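Dear friends at the Hakala Fund,

June has been a full month at the Trurnville evening language classes, and I hope you'll forgive a letter that runs on a bit. Your grant has now carried us through two terms, and there is plenty to tell. 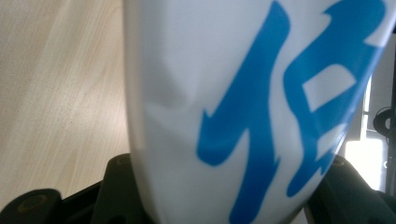 *White cup with a blue character*

## Enrollment

We finished the term with 30 regular learners, most of them in the beginner English group on Sunday afternoons. The late bus from Flulberg was cut back in spring, and we lost a few people over it, which I was very sorry about (two of them had been with us from the first evening!). I've written to the bus company and will keep writing.

## What the money went to

- Textbooks and workbooks for both levels, $276
- Room rental at the Orine building, paid through the end of term
- Printing, which came in a little under what we'd planned

The workbooks are a big step up from our old photocopies. People take them home and come back with pages filled in, sometimes well ahead of where the class is, and then I have to scramble to keep up with them.

## Conversation hour

This started as an extra and has become the part everyone asks about. We put the chairs in small circles, hand out one question and let the talk go where it likes. Last time the question was about first jobs, and I had a hard time getting people to go home at nine.

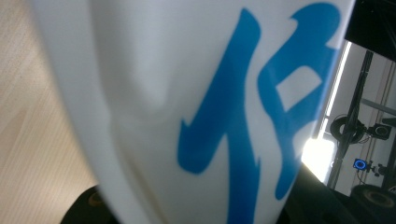
*White surface with a blue brush-style character, seen close up.*

## Still to do

The intermediate group needs a second teacher. I have spoken with four people and two are interested, though neither can start before fall. I'd also like to move some of the book money into bus fares next term, if you're comfortable with that. I can send a revised budget whenever it suits you.

Thank you, as ever, for your patience with my late receipts. The last batch is in the mail.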